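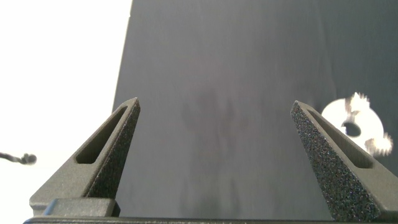 *Photos: Amber Catterall, wrist cam*

**Fluvano slotted fingers – quick review after 200 picks**

Short version: buying a second pair. Long version below, typed between runs so excuse the mess.

Came off the Tabrizi fingers we've had since April. Those were fine on boxes, hopeless on anything small and round. Gears rolled out, or tipped, or came up crooked and then wouldn't go on the shaft. The Fluvanos have a long slot down each side and taper a lot at the tip, so you can get in next to a part without shoving its neighbors. Went on the Sarnow arm with no adapter. Took me 6 minutes, one of those looking for the hex key.

Grip pads. We tried the gritty stick-on kind first, the speckled stuff that looks like sandpaper. Holds great. Too great maybe – parts don't want to let go straight, they drag a bit on release. Nabil Awad likes them, I don't. For light plastic rings I'd go bare or use something softer.

Spur gears are where they earn the money. Close on the sides, lift, gear stays upright. No fiddling with force, I left it at 29 percent on the controler the whole time. 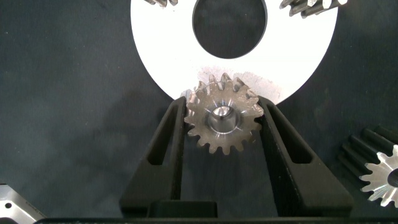 *Small metal spur gear, held on its teeth, white disc behind.*

Numbers, same gears and same script for both: Tabrizi dropped 68 out of 200. Fluvano dropped 6. Didn't expect that big a gap and ran it again after lunch, same story.

Gripes:

- Mounting screws are tiny and soft. Already chewed one.
- Surface is grainy like a print, picks up grease and doesnt wipe clean
- Long parts still swing if you grab them off center. Helical ones worst.
- Fingertips show up in the wrist camera all the time. Had to mask both corners before the part finder would behave.

Starkside makes a softer finger that Amber wants to try next. Have it on loan, not mounted yet. Will add a note if it does any better on the rings.

Price is OK for one pair, steep for a whole bench. If you only move boxes keep what you've got. Small metal parts, get these – and order spare screws with them.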